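Section 5: Good practice when handling cloth with the hand-held grippers

5.1 Scope
The rules in this section apply to all Plirnura sites recording bed and laundry tasks. They are to be read before the grippers are switched on.

5.2 Taking hold of the cloth
1. Approach the cloth from above with the fingers open.
2. Close both fingertips on a gathered edge. Do not pinch the sheet underneath.
3. Lift slowly and hold for 5 seconds before folding.

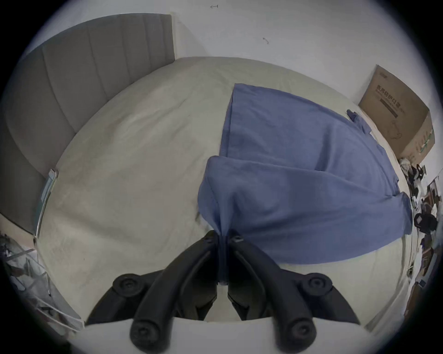
Marit Eide asks whether a dropped cloth ends the recording. It does not; she was advised that the operator should pick it up again with the gripper, never with a bare hand, and carry on.

Caution: Do not pull against a cloth that has caught. Open the fingers and begin again from step 1.

5.3 Working with two grippers
4. Hold one gripper in each hand by its handle, and check the lights on both before moving towards the garment.
5. Keep the two heads apart until one has a firm hold.
6. Rest for 15 minutes after each set of up to 8 recordings.

Note: Personal items such as telephones should be kept clear of the path of either gripper. Bracelets may be worn if they do not touch the handle.
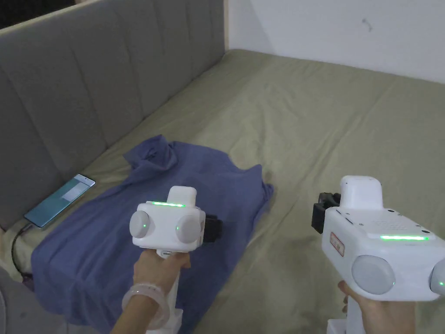 Holtley, December

Amendment to 5.3. Step 6 now applies to single-gripper work as well. Site leads are to enter each rest period in the session log and send the log to Vilém Holub at the end of the month.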